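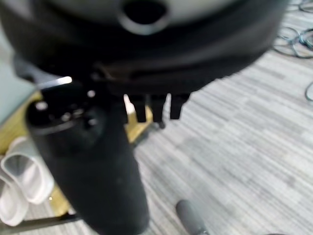
Findamthorpe Library Services
Support ticket: patron notices sent to old email addresses
Status: Closed
Opened: April 2020
Assigned to: Orvokki Savolainen, Systems Office
Affected system: Radport circulation database, notice module
Priority: 2

Reported problem

The Utham branch reported that several patrons had received hold notices at email addresses they had replaced months earlier. Staff checked the patron records and found the correct address on the main screen in each case. Overdue notices for the same patrons were going to the correct address. Only hold notices were affected.

Initial review

The Systems Office confirmed the report using a staff test account. The email address on the account was changed, a hold was placed, and the item was checked in to trigger a notice. The notice went to the former address. The same test was repeated with the Panyasiri branch set as the pickup location, and the result was the same. The fault was therefore not limited to Utham.

The outgoing mail log showed no delivery errors. The messages had been accepted by the mail server as addressed, and the mail server was ruled out as a cause.

Second review

The notice module keeps its own contact table, which is meant to be refreshed from the patron database every night. The refresh job showed a status of "Complete" for every night on record. A comparison of the two tables found 2,069 patron records in which the email addresses did not match. The oldest mismatch dated from November, when the module was last upgraded.

Overdue notices do not use the contact table. They read the address directly from the patron record, and this explains why they were not affected.

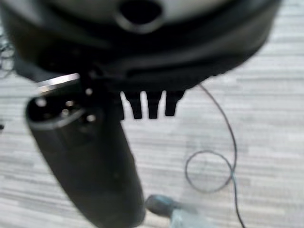

The refresh job was then run by hand with full logging turned on. The log showed that the job stopped reading after the first 40 characters of any record line that contained a blank middle name field. It then moved to the next line without raising an error. Records with a middle name or initial were updated normally. The upgrade had changed the way blank fields are written to the export file, and the import step had not been changed to match.

Actions taken

The import step was edited to accept blank fields in the new format. The edit was tested on a copy of the database before it was placed on the live system.

The full refresh was run after closing. A new comparison of the two tables found no mismatched addresses.

Hold notices from the previous 3 days were sent again to the corrected addresses. Branches were asked to extend the pickup period on those holds and to waive any fee for an item not collected - this applies to all branches, including those that did not report the fault.

Notes for branch staff

Staff do not need to re-enter email addresses. If a patron reports a missing hold notice, please confirm the address on the main screen, record the title and the pickup branch, and forward both to the Systems Office under this ticket. Please do not delete and recreate the hold, as doing so moves the patron to the end of the list.

Text message notices use a separate table and were checked as part of this work. No fault was found.

Follow-up

The nightly job now reports the number of records read and the number updated. If the two tables differ in length, a message is sent to the Systems Office - the "Complete" status alone will no longer be accepted as proof of a good refresh. The Utham branch confirmed correct delivery of hold notices, and the ticket was closed with its agreement.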